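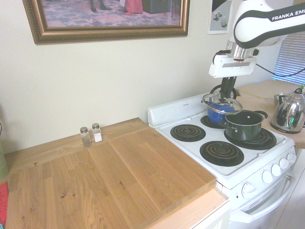

Ferkby Stovetop Set: pots, lids and burners

README, third revision

What this is

Ferkby is a collection of short clips about one small domestic job: moving pots and their lids around a four-burner electric coil stove with a wooden counter beside it. There are 692 clips. Of those, 311 involve a lid going on or coming off something. The rest are pots changing burners, plus a leftover group labeled "other" that we never sorted properly and would not lean on.

The earlier README called this a cooking set. It isn't one. No food is tracked, no recipe is followed, and the burner state field is blank in every row. If you want to learn about cooking, look elsewhere.

What the labels cover

pot_color: blue or green. The dark green pots were entered as black by one labeling pass and corrected by the next. We think we caught all of them. We have thought that before.

burner: back_left, back_right, front_left, front_right, always from the point of view of a person standing at the oven door. Version one mixed this up with the view from the wall, so throw version one away.

lid_place: on_pot, on_counter, held, unknown. Glass lids are the weak spot of the whole set. A clear lid over a dark pot is easy to miss, and the metal rim is often the only thing a labeler had to go on. 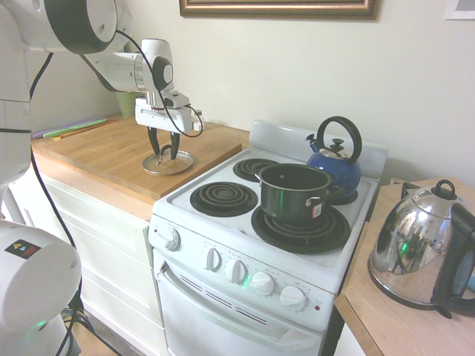

vessel_type: pot, kettle, other. Treat this one with suspicion. Two labelers can look at the same blue enamel piece and write down different words, and our guideline (a page borrowed from the Etinel kitchen list) doesn't settle it. Merging pot and kettle before you count anything is probably wise.

counter_items: a free text field for whatever else is out, such as salt and pepper shakers, a cup or utensils. It was filled in when the labeler felt like it. An empty field does not mean an empty counter.

How far to trust it

Not very far outside this kitchen. The stove is one stove, white with black coils, and the cookware is a short list. A method that does well here may only have learned that blue and green things stand out on a white cooktop. We tried a rough check with 43 clips turned to grayscale and the burner scores dropped enough to bother us — the sample is too small to say more than that.

We also doubt the "neatness" score inherited from Kultex. It rewards pots that sit centered on a coil, which is reasonable, and lids that sit flat, which is also reasonable, then adds the two together for no reason anyone wrote down. The column is still there. We don't use it.

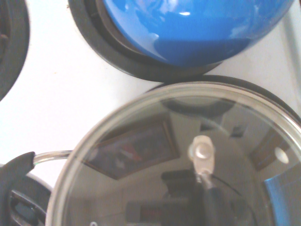 Notes on close views
By the Ntuli labeling desk
Updated in March

Close views from overhead cause most of the disagreements. With a big glass lid filling half the picture, the vessel under it may be no more than a dark band along the rim, and reflections hide the rest. Our rule is to mark the contents unknown. Please don't guess from a neighboring clip.

Smudges on enamel or on the cooktop are not labeled as dirt. They may be glare.

Known problems

Some clips start with the lid already lifted, so the start state is a guess.
The burner size field was dropped.
File names past 2000 do not mean there are that many files. Numbers were skipped.

Corrections are welcome if they come with the clip number and the field name.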